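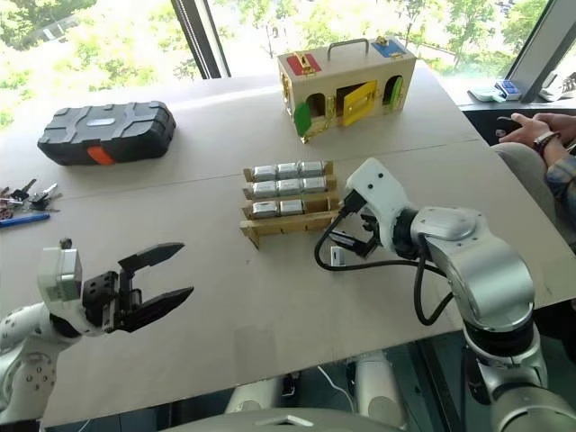 The spreadsheet is done! Well, version six of it, and I think this one survives January.

For anyone new: I've been trying to work out what a second two-armed setup costs us, all in, and I keep finding things I left off. The arms were the easy part. Brunner sent a quote, we argued a little about the service plan, fine. It's everything after the arms that eats a budget, and I've come to love that part (yes, I'm the person who reads shipping terms for fun).

Take the props. I had one line called "misc. table items" and it was embarrassingly small. Then I started listing what we want on the bench for picking and fitting work: a toolbox, the wooden lock box with the colored doors, battery cells, and a stepped rack to hold them. The racks come from Stanideck, and I've put in $600 for a batch so we can have spares. The lock box is a toddler toy and it's a fantastic buy. Latches, hinges, locks, little doors, all on one thing you can carry by the handle! Get two. Keys wander.

Next surprise was fingers. Gripper fingers wear, and different jobs want different shapes, so I moved them out of "one-time" and into "every year" at $900. Elżbieta Wysocka talked me into that and she was right. She also made me add cables, which I'd priced as if a cable lasts forever.

Then there's the table itself. Stallel makes a nice adjustable one for $900, and I went back and forth on it for far too long. I kept it in. We change the layout so often that being able to raise the surface a bit is worth real money to me, and I'd give up the fancier chairs for it.

Still open: lighting. We have big windows with trees right outside, which I adore, but daylight moves all day long and I want blinds plus a couple of steady lamps. Cillow still owes me a price on the blinds.

If you've bought blinds for a room like this, please tell me what you paid. I have an empty cell waiting in column F.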